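4. Recording the strap-grasp demonstrations

I'm assuming you've done section 3 and your arm homes without complaining. If it doesn't, go back, because everything below gets a lot more annoying with a bad home position (ask me how I know!).

What we're after in this part of the Vorby study is simple to say: can a policy trained mostly on wrist views learn to take hold of soft, floppy straps? Marjatta ran the rigid-handle version in March and got lovely results. Straps are a different animal, and I ended up rewriting this section twice.

1. Put the backpack on the table with the straps facing the arm. Don't tidy them. Loose ends and twists are welcome, and so are keychains and whatever else is hanging off the bag.

2. Start the Kondengate recorder and wait for the green status line before you touch the leader arm. If you start moving early you lose the first bit of the episode, and the trimming script won't tell you.

3. Open the gripper fully and come in slowly, fingers on either side of the padded part. I like to aim for a spot where the strap already bends a little, so there's a fold to catch.

4. Close until the fabric bunches up between the fingertips, then stop. You want a pinch that holds, with the padding gathered to a point. 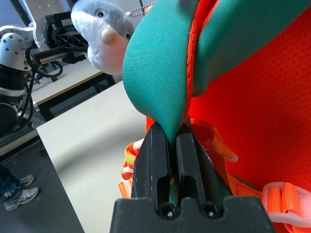 Keep the wrist still for 2 seconds after you close. It feels like forever when you're teleoperating, but the grasp classifier was trained on that pause and does noticeably worse without it. Siiri Valtonen spotted this when she compared our first two batches, and it saved us a very gloomy week.

5. Lift 20 cm, straight up, then lower and release. Press S to save or X to throw the episode away.

6. Move the bag a bit and go again. After every 5 episodes, turn it to a new angle.

Caution: don't let the fingers close on a plastic buckle. The force limit is set for cloth, and a hard edge can chip the fingertips. Hit the stop button first and sort out the strap second.

Note: keep your failed grasps! Press F in place of S and they go in their own folder. We trained on 430 episodes with the slips left in, and the policy got better at trying again after a miss. With the slips removed it would close on air and carry on lifting, quite happily.

Note: if the wrist view stutters, check the Nassar hub before you blame the camera. Mine needed its own power supply.

When the batch is saved, copy it to the Harncombe drive and go on to section 5, where we label the contact points.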